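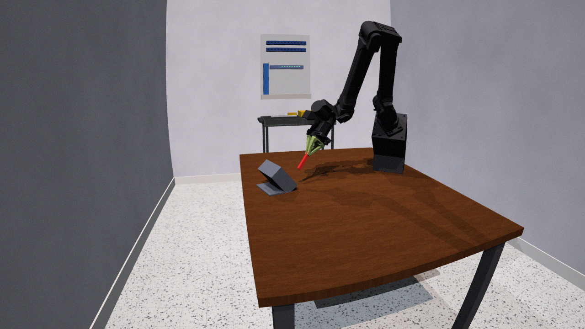 One comment under my July post on classroom microscopes said I was being unfair to Bundetti, that the Skekeck chemistry kit was a different animal, and that I should borrow one before writing the whole company off. Fair enough. I borrowed one from a middle school science department in Cester and used it for most of a term, with my own two kids at home and then with an after-school group.

I still wouldn't buy it. It's a better kit than the microscope, though, and I'll try to be even about it.

## What you pay for

The class version is $300. It comes in a hard case with foam cutouts, and the case is the nicest thing in it. Inside are droppers, test tubes, a rack, indicator strips, a set of powders in screw-top jars, and a digital scale that reads to a tenth of a gram. There's also a stack of laminated cards and a teacher booklet.

The box says "over 900 investigations." I went through the cards looking for them. What Bundetti seems to mean is that you can test any of the samples with any of the indicators, and each pairing counts as an investigation. Dipping a strip into vinegar is one. Dipping the same kind of strip into lemon juice is another. By that math my kitchen is a research institute.

## What works

The scale is good. I checked it against the one in the school's prep room and they agreed every time, which I did not expect at this price. The droppers have a firm bulb and kids can get single drops out of them without much practice.

The cabbage indicator activity is also well written. It asks students to guess first, write the guess down, and then explain what they'd change. More of the booklet should look like this.

## What doesn't

Most of the cards are recipes. Add two scoops, stir, watch it turn pink, color in the pink box on the worksheet. The answer is printed on the back of the same card, and any sixth grader will flip it over before the lid is off the jar. I ended up covering the backs with masking tape.

The jar labels are paper. Mine had started to smear by the third session, and two of the white powders look the same. In a kit meant for children that bothers me more than anything else on this list.

Then there are the refills. The indicator strips ran out first, and ordinary ones don't fit the little color chart that comes with the kit, so you're pushed to buy Bundetti's. Parisi was the only shop I found that had them in stock, under part number 3220, and they wanted more for shipping than for the strips. I bought plain pH strips and printed my own chart – it took an evening and worked fine.

The booklet has a page on "proven learning gains." It doesn't say who was tested, or on what, or compared with whom. I wrote to the company and asked. I got back a polite note and a coupon.

## Who might want it

A school with a brand-new teacher and no prep room could do worse. Everything is in one place and the safety page is clear. If you already have glassware, buy a decent scale, a box of strips and a red cabbage, and write your own questions.

Storage is a small point, but the case doesn't stand up on its own when it's full, and it takes up most of a shelf lying flat – measure before you order.

**Ages on the box:** 7 and up. I'd say ten, with an adult at the table.

**Would I borrow it again:** for the scale, yes.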